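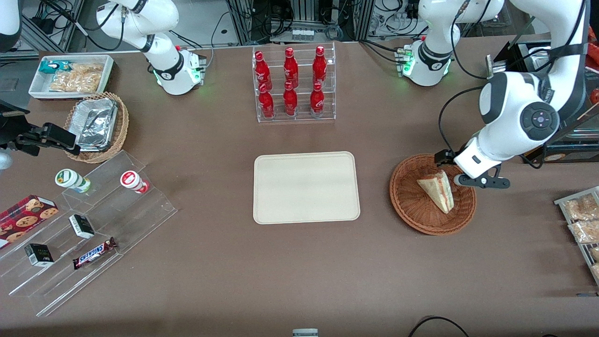 The shop with no shopper

At Zisgate, lunch is a research problem. The group teaches a pair of robot arms to fill an order from a small counter of snacks and drinks, and the tray in the middle is where the order must go.

Noura Fakhoury leads the work. Her method, called Sistent, learns from recorded demonstrations in which a person guides both arms. The team collected 2316 of them last year. What is new is how the program chooses which arm should move. Older systems decided this at the beginning of each order and kept to it. Sistent decides again after every item.

"A chocolate bar is easy," Fakhoury says. "A sandwich in plastic film changes its shape when you press it. I would not call it solved."

With the older method, Boutros, an order of three items took nearly 60 seconds. Sistent needs less time, mostly for the reason that one arm no longer waits while the other finishes.
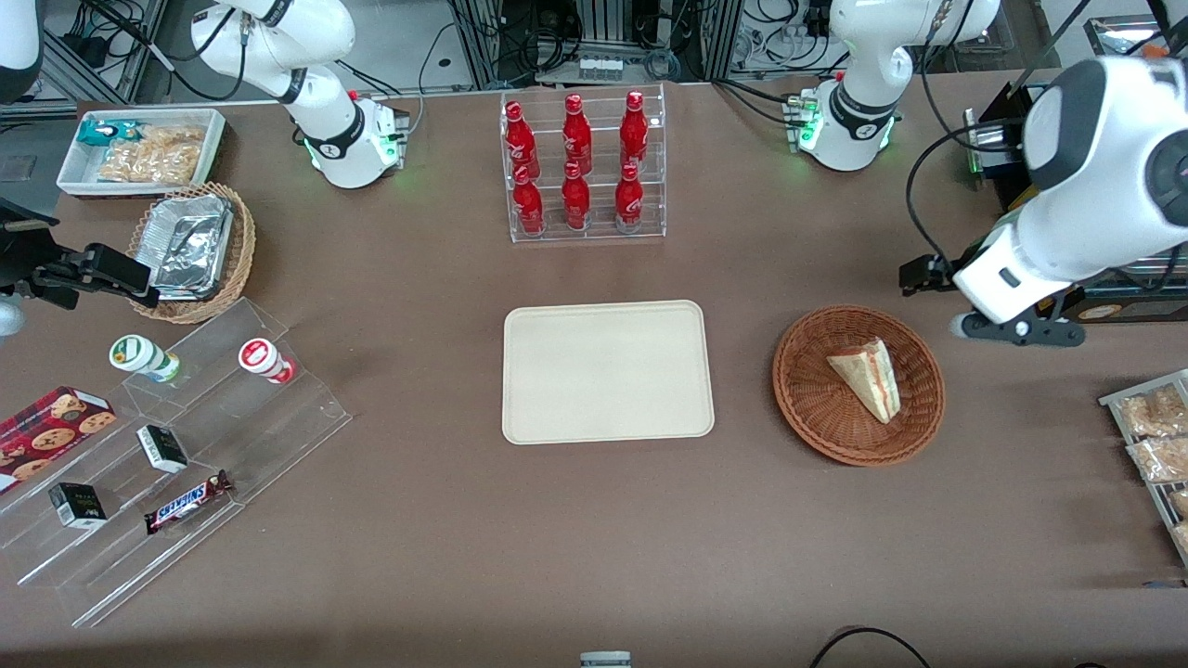 What still goes wrong

Foil containers are the hardest. The fingers can bend the rim, and then the lid opens. Jarmo Keskinen, who writes the grasping software, has tried two kinds of finger pads and is not satisfied with either of them.

He also wants to move the baskets between orders, as the present model has learned their places a little too well. When he shifted one by a hand's width in January, the arm went politely to the old spot and closed on air.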